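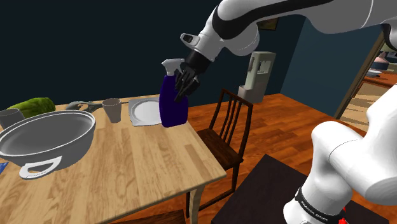 We moved out of the Zuvutgate apartment on Tuesday. Two-bedroom, top floor, 5 years of living in it. A few notes on getting the deposit back, in case you're moving too.

The deposit was 3,000. The first letter from Ledholm Property offered us 2,254. They took out money for "general cleaning" and for the oven.

I wrote back and asked for an itemized list. That's all I said, one sentence. They have to send one where I live. Check the rules where you live before you count on it.

The list came four days later. The oven charge was for a full replacement of the door seal. That seal was torn when we moved in, and it's on the move-in sheet with both signatures.

So keep your move-in sheet. Mine was in a folder with the old dishwasher manual. Scan it if you can.

Cleaning, for people who asked: vinegar and water for the bathroom tile, dish soap for the cabinets, baking soda paste left overnight in the oven. The window tracks took longer than the whole kitchen. Do those first, while you still have some energy.

Don't fill nail holes with toothpaste. It yellows. A small tub of spackle is cheap and you'll use it again.

Movers were Dervishi. On time, wrapped the mirror without being asked. They charge extra for stairs -- it's on the quote, but at the bottom.

Change your address with the pharmacy. I forgot that one and a refill went to the old place.

Update: Ledholm dropped the oven charge and kept part of the cleaning one. I could argue it, but I'm going to leave it there.

New place is in Luson, ground floor. Water pressure is bad and the mailbox sticks. I already wrote both of those on the move-in sheet.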